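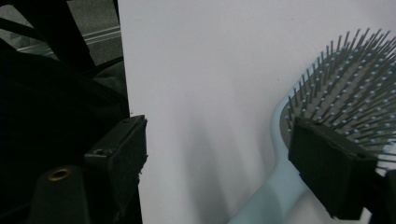

What size ball does my team need for match play?

For players aged 13 and up, the Jelleck match ball in size 5 is the one to order. Younger teams usually play with a size 4, and the smallest kids with a size 3, but do have a quick look at your league's rules first, as they vary a good deal from place to place.

Jelleck Match Ball

We have been selling soccer balls for a long while now, and the Jelleck is the one our regular customers keep coming back for. It has 32 panels in the old familiar pattern, stitched by hand, with a slightly textured cover that feels soft on the foot and gives goalkeepers something to hold on to when the rain comes in sideways. It flies straight, it settles nicely when you bring it down, and it doesn't sting on a cold evening the way some of the harder balls do (your defenders will thank you for that!).

Inside is the Tivach bladder, which keeps its air very well from one game to the next. You will still want to check the pressure before kickoff – any ball loses a little over time – but you shouldn't find yourself hunting for the pump at halftime.

Sizes: 3, 4 and 5
Panels: 32, hand stitched
Bladder: Tivach
Colors: white with navy, white with red, all yellow
Supplied: flat, with one needle

Price and delivery

A single ball in any size is $60. Clubs ordering for a whole season are welcome to write to us for a team price, and we can print your club name on each ball if you give us a bit of extra time. June is when everyone remembers preseason at once, so earlier is better.

Looking after it

Wipe the ball down with a damp cloth after muddy games and let it dry at room temperature, away from heaters. Put a drop of oil on the needle before you pump it up. We don't recommend this one for concrete or blacktop – the Mowat street ball has a much tougher cover and costs less too.

Goes well with: Dillero ball bag, Mowat hand pump, spare needles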